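Prusosdale Wool Blanket, Twin/Throw
Home > Bedding > Blankets > Wool
Item no. 209
$60.00
In stock, ships from our Joltstead shop
Color: Oat / Moss / Slate (sold out until July)
Size: 60 x 49 inches

I've been sleeping under one of these for two winters now, so you're getting the long version. Sorry! If you just want the numbers they're up top and the washing notes are near the end.

The Prusosdale is the middle blanket in our wool range. It's heavier than the Itholm (which I think of as a spring and fall blanket, or a sofa blanket if your house runs cold) and a good bit lighter than the Mac an tSaoi, which is lovely but some people find it too much on top of a comforter. This one goes on the bed in October at my place and comes off when I get tired of looking at it. The weave is a plain twill, whipstitched on the two short ends and left with its own edge on the long sides.

A word on the itch. It's wool, and it feels like wool. Out of the package it's a bit crisp, and after the first wash it relaxes quite a lot. I have sensitive skin on my neck and I fold the top sheet down over the edge, same as my grandmother did, and it doesn't bother me at all. If you can't stand a wool sweater, get the cotton one.

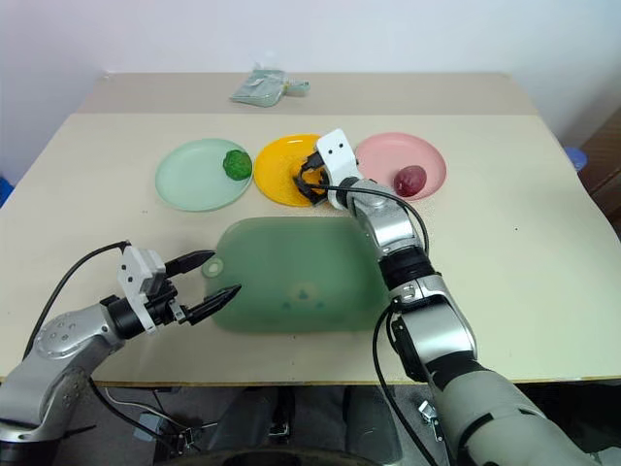

Will it shrink if I wash it at home?
Cold water, wool cycle, wool detergent and a flat dry will keep it very close to size. Mine lost half an inch on the long side the first time and nothing since. Please keep it out of the dryer, even on low.

Oat is the undyed one, so it varies from batch to batch. Some come out creamier and some have darker flecks. If you're ordering two for a pair of beds, put a note in the box at checkout and I'll pull them from the same batch. Moss is a gray green, a lot quieter than it looks on most phones. Slate people, I know, I know. July!

It will shed a little for the first few weeks. Shake it outside, or run a lint roller over it if you have a dark couch. Pilling shows up where you sit on it, and a sweater comb takes care of that in a few minutes.

For storage I use a cotton pillowcase and a couple of cedar blocks. Wash it before you put it away, moths like a dirty blanket much better than a clean one.

Shipping is free on two or more blankets from any range. Returns are fine for 49 days as long as it hasn't been washed and the tag is still sewn on.

Goes with: Itholm Throw, Mac an tSaoi Heavy Blanket, Cedar Blocks (bag of 2), Sweater Comb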